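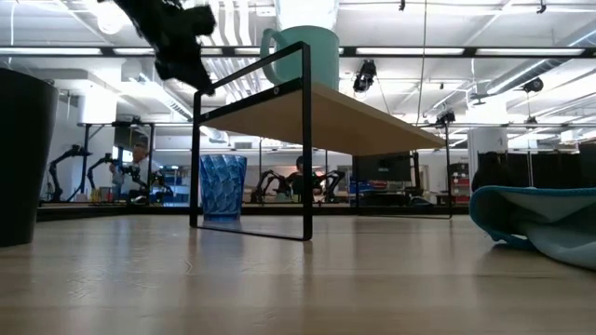
Morfudd Pugh wrote in after the January issue to say she had thrown out every mug she owned except two, on the advice of a decluttering course, and that by the second week she was drinking tea from a measuring jug. Her sister had come to stay, then her sister's boys, and there was nothing to give anybody. She wanted to know whether the rest of us had fallen for the same thing.

Plenty of you had, going by the mail. The course is called Bendo and it has been doing the rounds in Clondcombe since the winter. You pay up front, you get 12 lessons by email, and each one gives you a target for a part of the house. The kitchen comes first. I read the whole set on a borrowed login and I have some doubts.

Start with the claim on the sign-up page, that 77 percent of what is in a kitchen cupboard is never used. Never used by whom? I looked for a source and found a link that went back to the sign-up page. My own cupboards have a fish kettle that comes out once a year and a jar of rubber bands that comes out daily, and I don't know how either would be scored.

Then there is the rule of two. Two mugs per person, two pans per household, two of anything with a handle. It sounds firm, and I can see why people like a firm rule when they are standing in front of a full shelf at nine at night. But a household that cooks beans, rice and greens needs three pans, and it will need them at the same time. Lesson four says to "cook in sequence." I tried it. The rice was cold.

What bothers me more is lesson nine, where you are told that open shelves keep you tidy and are then shown where to buy some. The shelves come from a firm called Kaso. So do the matching jars, and the labels for the jars. A course in owning less that ends with a shopping list deserves a hard look from anyone about to hand over a card number.

Dwynwen Mostyn took the course and defends it. She says the lesson on paperwork got her through a drawer she had been dodging for years, and that she skipped the parts she thought were silly. Fair enough - I thought the paperwork lesson was decent too. It is also very close to what the library handout says, and the handout is free at the front desk.

If you do clear out this summer, box the doubtful things and leave them in the garage for a season before you give them away. The thrift store on Morris Street takes kitchen goods in the mornings but has stopped taking glass lids without pans. Morfudd has bought four of her mugs back from there so far.

Search this site Enter keywords Go

We use cookies to remember your settings. Accept Manage choices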